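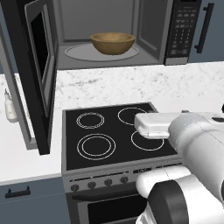

Page last changed: Mar 19, 2020

I've been home from the Daltside open day for a while now and I'm still boring everyone about it, so it had better go on the blog. It was the simulation room that got me! I'd gone for the real machines downstairs (more on those another time) and ended up spending most of the afternoon in front of a big screen, watching a white arm work in a kitchen that doesn't exist.

The kitchen is called Nornanance, and somebody has taken real care over it. Slate-blue cupboards, veined marble behind the cooker, even a little white bottle on the worktop. The job they were showing was the microwave one: there's a wooden bowl on the turntable, the door is wide open, and the arm has to deal with it from down by the hob. I know you wouldn't heat a wooden bowl at home, but nothing gets hot in there, and I rather liked the look of it.

What I hadn't understood before is how much trouble an open door is. It sticks out a long way, and the arm has to plan a path up to the bowl that doesn't clip it. The planner is called Yupanqui, and they let us watch it try one route after another at high speed, with a running total in the corner of the screen. It stood at 2649 when I sat down. Of the attempts that morning, 417 had ended with a bump against the door, and they played a few of those back for us. A lot of wincing in the room, mine included.

Then we got a turn. Six of us shared one joystick, and I can report that I'm much worse than Yupanqui. I got the gripper hovering nicely over the back of the hob, felt very pleased with myself, went up too fast and hit the underside of the microwave. My second go was a bit better – I reached the bowl, at least, and then pushed it into the back wall.

Entry was 5 pounds and the tea was free. The Skalska bus stops right outside, which saved me the walk up the hill. They're planning another day in August with a new kitchen task, drawers this time, and I've already put my name down.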